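## 6. Running the tidy-up task on the Peltari bench

Revised 19 November 2022. Club members only.

Read this section to the end before you power anything. Earlier versions promised that a new team could be running the tidy-up task in one evening. We have watched enough teams try it to take that sentence out. Plan on two evenings, and treat a good first run with suspicion.

The task comes from the Sistow student challenge. Both arms work in the enclosure and put hand tools and small goods away. The rules call this "household-ready manipulation." Our own view is that it's a fair test of whether your demonstrations were consistent, and a weak test of anything else.

### 6.1 Before power

1. Check that both base plates are tight on the rail. Push on each one by hand. If it shifts at all, stop and tighten the bolts.
2. Look over the wires at the small circuit boards below the bases. Don't tug them to see if they're seated.
3. Route each arm's cable so it has slack at the elbow and the wrist. Move the arm by hand through its full reach and watch the loop.
4. Retract the blade on any utility knife and lock the slider before it goes into the enclosure.

> **Caution:** The knife stays retracted for every run, including practice. A team that wants "realistic cutting" can take it up with the club. The answer so far has been no.

> **Note:** Don't swap the wall patterns between sessions. The Prekon write-up claims that busy backgrounds make a policy more robust. We haven't been able to show that on our own bench, and changing the walls halfway through a data set makes your numbers impossible to compare.

### 6.2 Power and homing

1. Clear hands from the enclosure and say "power" out loud.
2. Switch on the left arm first, then the right.
3. Run the homing routine for one arm at a time. Never home both together – the forearms can meet over the middle of the bench.
4. Open the wrist camera view and the fixed camera view side by side. Wave a glove in front of each one to confirm you have them the right way around. Mixed-up camera labels ruined a whole batch in March and the training software never complained.

### 6.3 Recording demonstrations

1. Lay out the objects for your scenario from the card. Change their positions a little between recordings.
2. Start the recording, wait two seconds, then move.
3. Close the gripper on the body of a tool, well away from any blade or head. Slow down for the last bit of travel.
4. For drawers, pull in a straight line. A crooked pull will jam, and the arm will keep pulling.
5. Stop the recording before anybody reaches in.
6. Mark each recording keep or discard right away. Marking them at the end of the night means marking them from memory.

Our current set holds 189 kept recordings. The Mets handout recommends 400 and gives no reason for the number. Get your labels right before you chase it.

> **Caution:** If an arm stalls, use the stop button. Don't try to help it by hand while the motors are live.

### 6.4 Judging a run

A run counts only if the object ends up where the card says and stays there after the gripper lets go. "Almost" is a fail. Write down every attempt, including the ones you would like to forget, and don't restart the count after a code change unless you also start a new log page.

Be careful with video. A clip of one clean grasp looks great at a club fair and tells a judge next to nothing. If you show a clip, show the log page with it.

Wipe down the work surface between sessions if you can. Old marks won't all come off. Leave the stubborn ones alone, and do not scrub near the rail with anything wet.

### 6.5 Bench reference

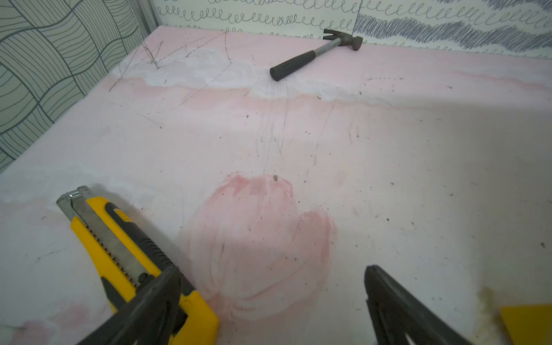
Wrist view, with the gripper at the knife and the hammer near the back wall.
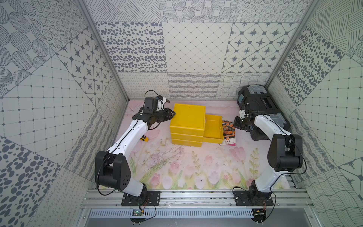 **Can we skip the logging if the policy works every time we try it?**

Keep logging. "Every time" usually means a handful of tries with the objects in places the team already likes. Put them somewhere awkward, have a person from another team pick the spots, and write down what happens. If the results hold up, you have a claim worth making at the challenge, and the log is the only part of it the judges can check.

### 6.6 Shutting down

1. Park both arms in the rest pose.
2. Switch off the right arm, then the left.
3. Copy recordings to the club drive and open one to make sure it plays.
4. Put the knife back in the locked tool bin and sign the sheet.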